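Home Docs Downloads Changelog Contact

# Pukomik Household Recipe Cards

Pukomik is a collection of short home recipes typed up from handwritten cards. The cards were lent by families in Darko and Desska and cover everyday cooking: soups, porridge, flatbreads, pickles, a few cakes. The text is offered for people who study how home cooks write instructions, and for anyone who wants something to make for supper.

Maintained by Roxana Ursu and Etornam Ansah. Hosting is paid for by Prosura.

Last updated 17 May 2023

## What is in the files

There are nearly 2000 cards. Each card is one row in `cards.csv`, with these columns:

- `card_id`: a short code, never reused
- `title`: as written on the card, spelling kept
- `ingredients`: one per line, amounts kept as written
- `method`: the full text of the steps
- `town`: Darko or Desska
- `notes`: anything in the margins, including crossed-out words in square brackets

The file `units.csv` lists local measures such as "small glass" and "tea bowl" with a best guess in milliliters. Treat these as guesses. Families do not own the same glasses, and two cards in one drawer can mean different things by the same word.

## How the cards were typed

Salamatu Lamptey and Makis Chatzigeorgiou did the typing. Each card was typed once and read back against the original by the other person. Where a word could not be read, it appears as `[?]`. We did not fix grammar or fill in missing steps. A cake with no oven temperature on the card has no oven temperature in the file.

Cards in other languages were translated by Ertuğrul Keskin. The original wording is in `originals/`, under the same card code.

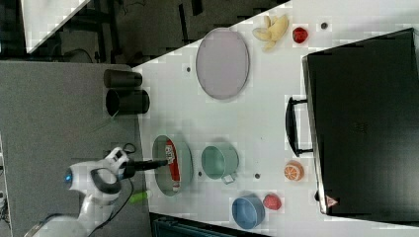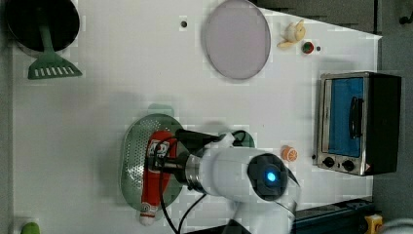

## Splits

The `method` texts are grouped into 7 dish types. If you need a test set, use the one in `splits/`, which keeps all cards from one household on the same side. Many families copied from each other, so a random split will put almost the same soup in both halves. An early release had this problem and any scores from it should be thrown out.

## Known problems

- Desserts are underrepresented. People seem to keep those cards in a different box.
- Salt is often missing from the ingredient list but turns up in the method.
- 12 cards have a title and no method. They are kept in so the codes stay in order.
- "Cook until done" is the entire method on 3 cards.
- Oven settings are a mix of Fahrenheit, Celsius, and words like "slow" or "brisk." There is no column for which one is meant.
- The pickling and canning cards have not been checked for food safety. Do not follow them without comparing them to current advice.

## Privacy

Family names, phone numbers, and addresses were removed. First names in titles ("Aunt's bread" and the like) were left if the family agreed. To have a card taken out, write to the maintainers with the card code. Removed cards leave an empty row.

## License

Free to use and share for any purpose, with credit to the Pukomik project. Please do not sell the cards as a printed cookbook without asking the families first.

## Next release

Planned for August. It will add the second Desska batch and a corrected `units.csv`. The column names will stay the same.

7 comments Share

We use cookies to remember your settings. Accept Decline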